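Tabletop tips for teaching a two-armed robot to plug things in

Posted 27/01/2025, filed under Workshop

I get more mail about the recording bench than about anything else on this page, so I'm putting my tips in one spot. If you're new, my bench is named Jistholm, it has 2 arms, and what I do on it is collect examples (you drive the arms through a chore over and over, save every run, and the learning software chews on them later). Right now the chore is plug adapters and power strips, and oh boy, do they fight back!

Start with the tablecloth. I love a printed one, and I'll defend that to anybody. A plain surface looks tidy, but your system will be working in real kitchens someday and real kitchens have flowers and vines all over the place. Just pull it flat before every session, and go over it with a lint roller while you're there. A fold under a power strip makes it rock, and then you spend the whole run chasing it.

Next, leave some clutter out. I like a mug, a plate or dish, a woven mat, that sort of thing. They don't have to do anything. Move them between sessions and write down that you did. I keep my notes in a program called Clusesura, but a spiral notebook did fine for the first 13 sessions, so don't go shopping on my account.

Mix your colors, too! If every adapter you own is white, go find some pink or blue ones. And lay them down at odd angles, never in a neat row. I catch myself lining them up like silverware all the time.

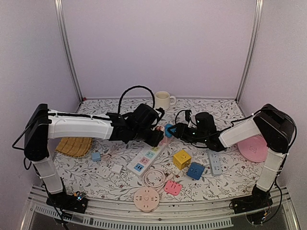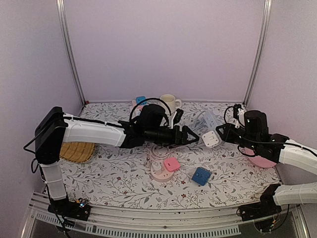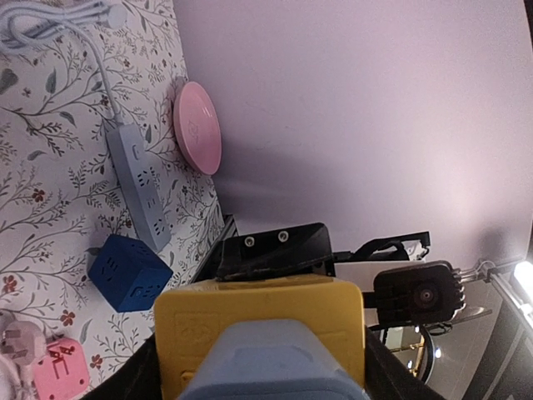 Plug adapter session on the flowered cloth. The mug is at the back in the first two.

Okay, on to the driving. Go slower than feels natural. When both grippers are working close together, let one do the holding and keep it still while the other does the fiddly part. My early runs had both arms wiggling at once and they were no use to anyone, me included. The Ekanayake sheet (the checklist I tape next to my chair) says to pause for 2 seconds before you close on anything, and I still do it every single time.

Tie your cables down, but leave a generous loop at the wrist. Too tight and the arm tugs when it turns, too long and it drags across your adapters and rearranges the whole table. Little zip ties along the arm are perfect, and you can snip one and redo it in a minute.

Wipe the wrist camera lenses with a dry microfiber cloth before you start. I once recorded a whole February afternoon through a thumbprint. Every run had a soft smudge in the same corner, and out they all went.

Keep your fumbles! If you drop an adapter and pick it up again, save that run and label it as a recovery. I have 147 runs in the current Terkerix set and the recoveries are the ones I go back to most. What I do throw out is any run where I reached in with my own hand to fix something.

One safety thing: nothing on the practice table gets connected to the wall. The strips and adapters are props and they stay props. I put a strip of masking tape on the bottom of each one so it can't wander back into the kitchen drawer.

For storage I use a shallow bin with a lid, with the cords coiled and held by a bread-bag clip. Next time I'll get into labeling, and how I name my files so I can find them again.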